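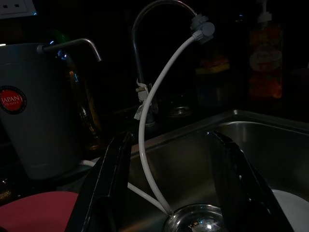 Kitchen sink with the drain strainer in place

Loan of family textiles to a regional museum, what should be in the agreement?

Boglárka Oláh
Posted Fri 21 September

The Vellgate museum has asked to borrow 24 embroidered pieces from my grandmother's house for a show on village weaving and needlework. It opens in February and runs 92 days. They sent me a form that is 2 pages long and mostly covers opening hours and the text for the labels. It says the pieces will be "cared for to the usual standard". I have never lent anything before. What should I ask for before I sign? Also, two of the pillow covers have old stains. Should I wash them first?

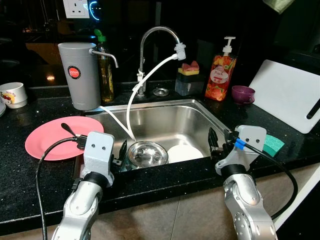 Sink, faucet and white hose

Barnabás Kovács

Don't wash them. Old red thread can bleed, and the stains may be part of what the museum wants to show. Tell them about the stains and let their textile person decide.

For the agreement, ask for these in writing:

Insurance from the moment the pieces leave your house until they are back, with a value for each piece that you both accept.
A condition report with photos, signed by both sides at pickup and again at return.
Who packs and who drives.
Light levels, and whether anything will be pinned or stapled. Say no to staples.
The return date. "After the exhibition" is too loose.
Who may photograph the pieces and sell the pictures. My aunt's tablecloth ended up on a postcard.

If they won't put a value on things, get an appraiser to do it. I paid around 5 percent of the total for mine and thought it was high, so ask for a flat fee.

Hegyi

I lent a few costumes to Vellgate some years ago and they all came back fine. The staff are nice. I wouldn't worry too much.

Orkell

Agree with Barnabás on most of it. One more thing, check whether the show is going to travel. Mine went on to a second town and I only found out from the newspaper. Add a line saying the loan covers one building only and any move needs your signature. Keep your own copy of the photos too.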